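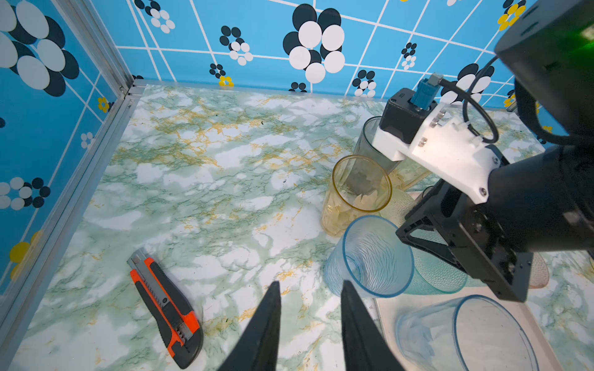
4.2 What reader reviews can and cannot tell us about art monographs

The usual argument for using reader reviews as evidence of how art is received goes like this. Buyers of a monograph on a living sculptor have chosen to spend money on the work, they have looked at it for longer than a gallery visitor would, and they write without being paid. Their words should therefore tell us what the art does to people. We think the first two claims are shaky and the third is only partly true.

Our sample came from Zovum, a bookselling site that also hosts customer reviews. We collected 2,000 reviews of monographs on contemporary sculptors and removed duplicates, reviews of the wrong book, and reviews shorter than one full sentence. That left 1,034. Nearly half the original pile was gone before anyone had read a word of it for content, and earlier work on this kind of material rarely says how much was thrown out. We suspect the losses there were similar.

The Drastness scale, which several papers have used to score how strongly a reviewer reacts to an artwork, did poorly. It rewards big words. A reviewer who calls a piece "terrifying" scores high whether the next sentence shows any sign of looking at the piece or moves on to the dust jacket. When we read the 50 highest-scoring reviews by hand, most of the strong language was aimed at the paper stock, the shipping, or the price. One reviewer was "devastated" by a bent corner. The scale counted this as an intense response to sculpture.

There is a further problem that the scale cannot fix. A monograph shows photographs, chosen and cropped by a designer, of objects the reader may never have stood near. When a reviewer praises the depth and crowding of a carved figure, part of the credit may belong to whoever set the lights. Sqalli (Mostafa Sqalli read an early draft and pressed us on this point) holds that the distinction does not matter, as the book is the work most people will know. We are not convinced. Reviewers themselves often treat the two as separate, and complain when a favorite piece gets a small plate or falls across the gutter of a spread.

Surface pattern is a case where the difference shows. Ornament reads easily in print, and reviewers mention it far more freely than they mention weight or scale. It would be easy to conclude that readers care most about ornament. It is just as likely that ornament is what survives the trip to the page, and nothing in our material lets us choose between the two.

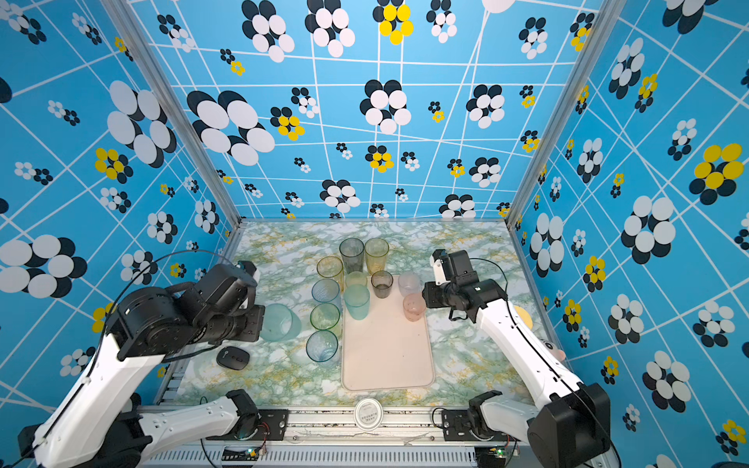

Figure 4. Two robot arms in an enclosure with walls papered in sky blue. Overlapping ovals form stylized flowers in black and white and in black and yellow.

We also looked for the "fan effect" reported for the Clolley monographs, where long-time followers of an artist are said to write more detailed reviews than newcomers. Fans did write more. They wrote about when they first saw the work, which prints they owned, and how long they had waited for a book. Once those passages were set aside, the remaining text was no longer than the newcomers' and named no more individual pieces. The effect may hold for other artists, but as published it looks to us like a measure of autobiography.

The one result we would defend is modest. Reviews of the Georgiou series, which prints several views of each sculpture, named specific works more often than reviews of single-view books did. Even here the Georgiou volumes have an index of titles and most of the others do not — so reviewers may simply have had the names to hand. We report the difference and leave the cause open. A planned second round of collection in October should include indexed single-view books, if enough of them can be found.

Related sections
4.1 Collecting and cleaning the reviews
4.3 Star ratings and why we dropped them
5.1 Plate size and reader complaints
Appendix B: Coding sheet for named works

Copyright the authors. Contact the corresponding author for reuse. Back to top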